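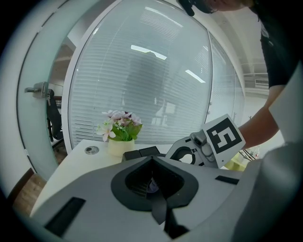
# The case for one grommet, at the back, on the left

Small offices are usually furnished from the catalogue page that shows the most features per dollar. I think the opposite approach produces a better room. A small office needs a plain white desk, one hole in the top, one item that serves no purpose, and a second surface of a different shape.

The desk first. Most desks sold for shared or occasional offices now arrive with two or three openings in the top, a flip-up power box and a cable tray underneath. The Lundholm range I looked at last December offers up to four cut-outs on a single top. Each cut-out fixes the position of something. A power box in the centre means a sheet of drawings can't lie flat there. A cut-out on the right assumes the wall socket is on the right, and in half the rooms I have fitted out it was on the left.

A single round metal grommet, set flush near the back edge, costs very little surface. Mine are 70 mm across and sit 200 mm from the side. A cup can be put down on top of one without tipping. When the cable is removed, the lid closes and the desk is whole again. I would pay extra for a desk with fewer holes, and so far no supplier has had a price for it.

## The telephone takes up more room than its base

Desk telephones are still fitted in small offices, and I have no quarrel with that. A wired handset works when the wireless network is down, and visitors know how to use it. The mistake is in allowing for the base alone. The coiled cord needs its own strip of desk, and on a narrow top it will drift to the front edge, where sleeves catch it. The phone should go as far back as the user can comfortably reach, with the cord side facing the nearer end of the desk.

Nothing else electrical should live on the top. Chargers are the worst offenders. They belong to people, people move about, and the leads end up on the floor. I have seen the Kastdale under-desk cable basket recommended as the cure. It holds the permanent leads well. It does nothing for a phone charger, which needs a hook at about knee height near the socket. Seventeen of the rooms on my last job were given baskets, and the hooks were struck from the order to save money. The hooks were the cheaper item. 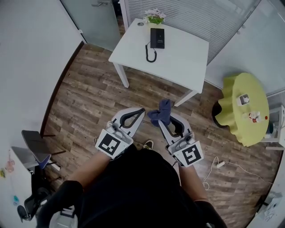 ## Flowers and a green tablecloth

I am less strict about decoration than the above may suggest. A small pot of flowers at the far edge of a desk occupies less space than a stapler and does more for the room. Artificial flowers are acceptable. They need dusting, but they don't need light from a window with the blind down, and they don't leave a ring on a white top. The pot should be small enough to lift with one hand when the desk is wiped.

The round side table is harder to defend on paper. Wrapped in a ruffled lime-green cloth, it matches nothing in a room of white walls, grey frosted glass and wood-look planks. I would keep it. A round table has no corners for hips to find in a tight space, and it takes the boxes and bottles that would otherwise settle on the desk. The cloth tells everyone that this surface follows different rules. In a room where all the furniture is white and square, people put things down wherever they happen to be standing.

My one technical objection is to the ruffle. A long cloth hides whatever is pushed under or behind the table, and it picks up dirt at the hem. Hemmed to stop a hand's width above the floor, it could be mopped under without being lifted.

## What the money should go on

The full Győri office package was quoted to us at $3,073 a room, with matching side units and a powered desk. I would take the plain desk, a side table from anywhere, and a cloth in whatever colour the occupant likes. The difference should go on the chair and on a second wall socket, placed on the same side as the grommet.

The Grurden fit-out guide still asks for two openings per desk as a minimum. I have asked for that line to be changed to a maximum of one.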